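Sauerteig, Woche sieben

Ich muss das jetzt loswerden, bevor ich vor Freude platze: Das Brot ist aufgegangen! So richtig, mit Ohr und Blasen und einer Kruste, die beim Abkühlen leise knistert. Ich stand in der Küche und habe zugehört wie andere Leute im Konzert.

Dabei wollte ich im Februar schon alles hinschmeißen. Mein Ansatz roch nach Nagellack und bewegte sich keinen Millimeter. Dann hat mir Aurelio Bravo nach der Chorprobe ein Glas von seinem Roggenansatz in die Hand gedrückt, und seitdem lebt hier wieder etwas auf dem Fensterbrett. Er heißt Halham (der Ansatz, nicht Aurelio), und er wird jeden Abend gefüttert, zu gleichen Teilen Mehl und Wasser.
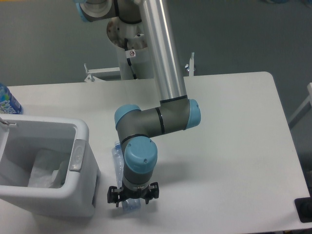
Hellblaue Kappen, silbernes Rohr, weißer Tisch.

Was ich inzwischen anders mache: Ich schaue weniger auf die Uhr und mehr auf den Teig. Im Rezept standen vier Stunden Stockgare, in meiner kühlen Küche werden es gern sechs. Seit ich den Teig in den Ofen stelle und nur die Lampe anmache, komme ich auf 27 Grad, und das mag er sehr. Gedehnt und gefaltet wird alle 40 Minuten, mit nassen Händen, sonst klebt man fest - ich spreche aus Erfahrung, und die Türklinke auch.

Beim Wasser war ich lange zu gierig. Alle backen diese riesigen löchrigen Laibe, also wollte ich das auch, und heraus kamen Fladen. Jetzt nehme ich 351 Gramm auf ein Pfund Mehl. Die krumme Zahl kommt daher, dass mir beim ersten guten Brot die Hand ausgerutscht ist und ich mich nicht traue, sie zu ändern.
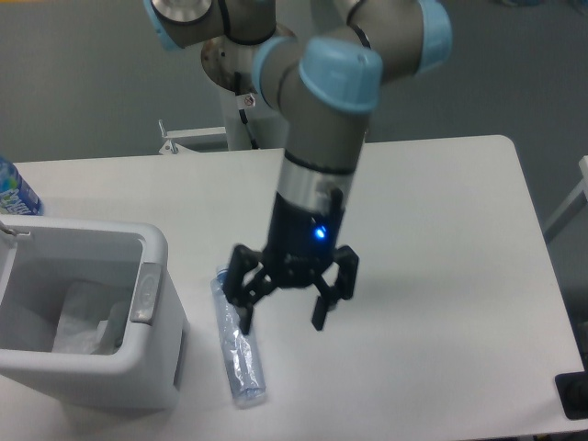

Und was kommt drauf?

Bei uns vor allem Butter und Salz. Garba Usman schwört auf Erdnussmus mit Chili, und ich habe erst gelacht und dann drei Scheiben gegessen. Am Sonntag will ich eine Variante mit gerösteten Walnüssen probieren, über Nacht im Kühlschrank gegangen, damit es zum Frühstück frisch aus dem Ofen kommt. Vielleicht auch mit ein bisschen Honig, da schwanke ich noch.

Falls jemand etwas vom Ansatz haben möchte: Bringt ein Schraubglas mit, es ist reichlich da! Und schreibt mir bitte, wie ihr eure Reste verwertet, Pfannkuchen kann ich langsam nicht mehr sehen.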